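Skuria: automated room reset at the Alton residences
Progress report to the Ellis fund, second reporting period
Submitted by Clodagh Duggan, project lead
Operations input: Terence Hartley, Yvonne Mapplebeck

1. Status

The project is on schedule in two of its three work packages. Demonstration recording (WP1) has passed its target for the period. Training and bench evaluation (WP2) is on schedule with one open technical issue, described in section 3. Workforce arrangements (WP3) are behind by one month. The delay is in the job grading review, which Willems, as employer of the housekeeping staff, asked to extend to the end of February.

No change to the total budget is requested. A transfer between two lines is requested in section 7.

2. Work done in the period

The task set is unchanged from the original proposal. It covers the part of a room reset that housekeepers rate as most tedious: clearing wrappings and bags from tables, putting small items into storage, and returning personal objects to where the resident keeps them. Bed making, floors and bathrooms stay outside the project.

Recording is done with hand-held grippers carried by housekeeping staff in furnished rooms. The operator performs the task with the gripper in place of the hand, and the camera on the tool records the view and the finger motion together. The recordings are then used to train the arm that will do the same task from a mobile base. At the end of the period the library held 3,457 accepted demonstrations. A further 785 were rejected at review. The main grounds for rejection were loss of tracking when the tool was moved too fast, and grasps where the operator's free hand had helped.

Barry Sowerby reviewed the rejected recordings by type. Fast motion was most common in the first two weeks of each operator's work and then fell off. Free-hand assistance did not fall off in the same way. Housekeepers steady a bag with the second hand without noticing that they do it, and the habit is useful in their normal work. The instruction sheet has been changed so that two-handed tasks are recorded with two grippers or left out.

Rooms are set with ordinary contents. Terence Hartley's team proposed at the start that no room should be cleared for recording, and this has been kept to. Patterned tablecloths, cables and soft toys all appear in the library, and the policy trained on it has to deal with them.
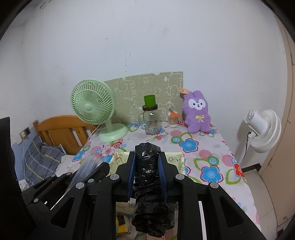

Wrapped and bagged items are now the largest single category in the training set. They were given this weight after the first bench test, where rigid containers were handled well and film was handled poorly. Film gives the fingers no fixed width to close on, and its folds change the apparent outline of whatever is inside. With crumpled black plastic around a long object, as between the blue ribbed pads here, the visible surface is mostly creases and highlights, and the estimate of where the object ends is poor. The large pink circles and flowers of the tablecloth add a second problem, in that early versions of the segmentation step took printed shapes for items to be picked up. This second problem has been reduced to a level we consider acceptable by training on more cloths. The first has not.

3. Open technical issue: grasp on film

Two failure types account for most unsuccessful bench trials. In the first, the fingers close on a single layer of film and the contents swing when the item is raised. In the second, the fingers close correctly but the film clings to the pad on release, and the item is carried away from the storage container when the arm withdraws. Release failures are the more serious of the two for the people on the floor. An item which was never picked up is still on the table, where a housekeeper expects to find it. An item that falls during withdrawal can end up behind furniture.

Three measures are under test:

Pad texture. A coarser rib has been fitted to one pair of fingers. It releases film more reliably but marks soft packaging.

Release motion. The fingers open, pause, and open further before the arm moves. This adds time to each placement. Operators have been asked to record the same motion so that training and execution match.

Check after release. The wrist camera looks again at the pads before the arm moves away. Clear film is often missed by this check, and a second light angle will be tried in the next period.

The final bench evaluation will use 275 trials, divided evenly across item categories as far as the number allows. Trial conditions were agreed with Yvonne Mapplebeck before any results were seen, and the list is held by her office.

4. What changes for housekeeping staff

This section reports on WP3 and follows the headings requested by the fund.

4.1 Tasks. The original proposal assumed that a housekeeper would start the arm in one room and work in the next. Trial shifts did not support this. The arm stops for help often enough that walking back and forth used up the time gained. The present plan has the housekeeper in the same room, making the bed or cleaning the bathroom while the arm clears the table. Staff preferred this arrangement when both were tried. It also means that the saving in time per room will be smaller than first stated, and the benefit has to be counted mainly in reduced bending and reaching.

4.2 Recording as work. Recording is carried out in paid hours and is counted toward the shift. Operators reported tired wrists after long blocks. The gripper is held out in front of the body with the forearm raised, a posture that ordinary table clearing does not call for. Blocks have been shortened, and no operator now records in both halves of a shift. Kirsty Bloxham has started a simple log of discomfort by block length, which will be included in the next report.

4.3 Skill and grading. Staff who record also judge which attempts are good enough to keep. Under the present grade descriptions this work does not exist. Willems has accepted that it needs a description and has opened the review mentioned in section 1. Until the review is complete, operators receive a temporary supplement. The supplement applies to the whole shift in which recording takes place, after complaints that an hourly rule was hard to check on the payslip.

4.4 Headcount. The undertaking given in the proposal stands: no post will be removed as a result of the project during the funded period. Staff representatives have asked what happens afterward. The project is not in a position to answer for the employer, and this has been said plainly at both staff meetings. A written statement from Willems has been requested.

4.5 Privacy. The tool camera sees the room and whatever is in it. Recording takes place only in rooms where written consent has been given or in rooms furnished by the project. Faces, documents and screens are removed at review. Operators may delete any recording of their own before it is uploaded, without giving a reason. This right has been used, and the project does not log who uses it.

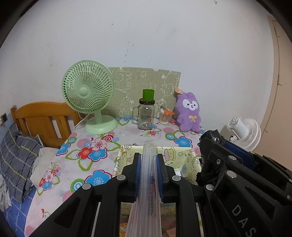 Reading time: 4 minutes

5. Placement into soft containers

Placement into open fabric baskets was added to the task set at the request of Terence Hartley. These are common in the residences, and housekeepers use them as the default place for light items left on a table. A soft rim moves when it is touched, so the arm cannot use it as a reference in the way it uses the edge of a rigid tray. For training purposes the useful part of each demonstration is the approach, with the bag hanging straight between the fingers and the open basket below and behind it. A clear bag held in this way lets part of the basket show through, and the depth estimate in that region is unreliable. The current version ignores depth inside the bag outline and takes the rim position from the parts that are not covered.

Operators disagree about how far above the rim to release. Some lower the item fully into the basket, others let go above it. Both are accepted at review. Separate labels have been added so that the two styles are not averaged, which in an early model produced a release directly on the rim.

Objects standing near the basket are to be left alone unless the task calls for them. A jar with a cup turned upside down on its lid is treated as one item, and the arm is not permitted to separate the two. Plush toys are classed as personal belongings and are never placed in a container. Both rules came from the housekeepers, who pointed out that residents notice a moved toy well before they notice a clean table. The rules are fixed in software and cannot be changed from the operator screen.

6. Risks

Film handling may not reach the agreed level before the final evaluation. If so, bagged items will be taken out of the automated task and left to staff, with a corresponding change to the time estimate in 4.1.

The grading review may run past February. The supplement is budgeted to the end of the following month only.

Two trained operators are due to move to other sites. Replacements have been named, and the first weeks of their recordings should be expected to show the higher rejection rate noted in section 2.

Power cords on tables remain a hazard for the arm. Desk fans are the usual source. The arm now keeps a fixed distance from any cord it detects, and this leaves part of some tables uncleared – staff have been told to expect it.

7. Request for transfer between lines

The project asks to move the unspent part of the travel line to operator hours. The sum would cover review time for the bagged items category and the extended supplement under 4.3, should it be needed. Supporting figures are in the attached sheet, prepared by Barry Sowerby.

8. Planned for the next period

Completion of the pad and release tests. Second light angle for the check after release. Trial shifts with the arm and housekeeper in the same room, on the morning rota only, with Kirsty Bloxham as floor contact. Written statement from Willems on posts after the funded period. Issue of the revised instruction sheet to all operators, including the section on two-handed tasks.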